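Rirnetitz shows robot method that learns to handle soft food from wrist camera views

RIRNETITZ, June - The robotics laboratory Rirnetitz today presented the results of its Tatport project, a new method for teaching a robot arm to work with small, soft and partly transparent things. The work was carried out together with the engineering company Cirnden.

Food is a difficult subject for robots. A slice of tomato changes its shape when it is pressed, and bread can break into crumbs. Clear plastic makes the task harder again, as depth sensors often look through it and report the surface behind. For this reason the Tatport method does not use depth sensors. It learns from the picture of one small camera at the gripper, together with the position of the arm.

The training set contains 2479 short demonstrations, recorded by human operators who guided the arm by remote control. The team then tested the method in 480 trials, divided equally among 6 tasks. None of the test layouts was used in training.

The main new element is a step which the researchers call Mughal. Before each movement, Mughal compares the present camera view with 2 stored views from similar demonstrations and gives more weight to the areas near the fingertips. When the two stored views suggest different movements, the arm slows down and takes a new picture before it continues. In the tests, this step reduced the number of dropped or crushed pieces in all six tasks. The largest improvement was seen with thin slices.

"We wanted a method that also works when the gripper covers a part of its own view," the project team said in a joint statement. "In a real kitchen this happens all the time, and it is not possible to put a camera in every corner."

One of the six tasks uses a fixture with a striped red rod and clear plastic arms, which hold tomato and bread upright on white blocks. The gripper must approach the fixture on a white table, where the edges of the plastic give only a weak contrast.

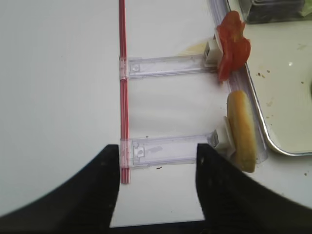
Limits and next steps

The method is still slower than a trained person, and it was tested with one type of gripper only. Very wet food was not included. In the next phase, Cirnden will try the method on a second arm with longer fingers, and Rirnetitz will study if fewer demonstrations are enough for a new task.

A technical report on Tatport is available from the Rirnetitz press office on request.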